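## A few words about the clothes swap, and what we'd like you to bring

Well, what a lovely lot of replies we had to last month's note! I had rather expected a handful of polite nods and instead came home to a doormat full of suggestions, two offers of clothes rails and a long letter from Clifford Charbonneau on the subject of moths, of which more further down. So yes, the summer swap is going ahead, in July, in the long room at Ullik House, and we shall have the doors open from ten in the morning until the tea runs out.

For those of you who have moved here since the last one (and there are a good many new names on the mailing list, hello to you all), the swap works very simply. You bring clean clothes you no longer wear, you get a paper token for each one, and you spend your tokens on whatever takes your fancy. Children's things count the same as grown-ups' things, which caused a bit of muttering the first year, but it has saved a great deal of arguing about whether a toddler's cardigan is worth half a man's jumper. Coats are the one exception and get you two tokens.

Last summer we took in 214 pieces and only 17 were left at the end, mostly belts and one very large kilt. I still think about that kilt. It went off to the theatre group over at Plondby in the end, and I'm told it has been on stage more than once, though never as a kilt.

Now, folding. I know it sounds fussy, but please do bring your things folded if you possibly can. The year before last a great many bags were simply tipped out on the floor, and we spent the whole of the first hour untangling tights from coat hangers while people stood patiently in the drizzle. A T-shirt folded in thirds and then in half takes no time at all and sits nicely beside its neighbours, and jumpers like to be folded too, as they go such a peculiar shape on a hanger. Shirts and dresses can come on hangers, and you're welcome to have the hangers back if you tie a bit of ribbon on them. 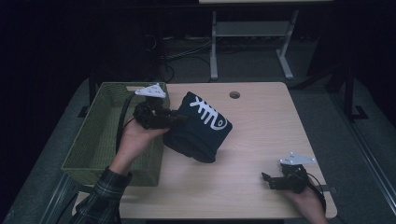
If you can stick a little slip of paper on each piece with the size on it, so much the better, especially where the label has been cut out or washed away to nothing. Masking tape is fine. Safety pins are fine as well, but please not ordinary pins, after what happened to my thumb. And do check the pockets! We have found door keys, a tooth, four pounds in a sandwich bag and somebody's rather tender birthday card, all of which found their way home except the tooth.

Clifford's letter, then. He was in the drapery trade for 27 years, first on the counter at Deligiannis and afterwards on his own account, and he feels strongly that woollens ought to go in the freezer before they change hands. Wrap them in a plastic bag, squeeze the air out, leave them in for a fortnight and let them come back to room temperature before you open the bag, so they don't get damp. I had never done this in my life, but I have now got two cardigans and a scarf in with the peas and feel very virtuous about it. He also says that lavender smells nice and does very little else. I pass that on with some sadness, having sewn so many of those little bags.

He has kindly agreed to run the mending table again too. Bring him your dropped hems and your missing buttons, and bring your own thread if the colour is at all unusual, as his tin runs mainly to black, white and a sort of mustard. Zips he will look at, but he makes no promises. If you'd like to learn to darn, he'll be showing people at eleven and again at two, with room for 4 at a time, so do put your name on the sheet by the front door.

There will be tea, naturally, and the usual cakes. Tukamance have offered us the loan of their big urn, the one that doesn't drip, and I have accepted before they could think better of it. Anything on the baking side would be most welcome, and if you could write the ingredients on a card we'd all be grateful, as there are several people who have to be careful with nuts.

We could still do with a few more pairs of hands for setting up, from half past eight, and for an hour or so at the end when everybody has drifted off home and the chairs have to go back. It isn't heavy work and the company is very good. Drop me a line or catch me at the library any morning.

Things we can't take, I'm afraid: underwear, unless it's still in the packet, single shoes, pillows and anything with a strong smell of paraffin. Handbags and hats are a very definite yes. Drop-off opens the afternoon before, from three until six, at the side door, and please do ring the bell hard as it sticks.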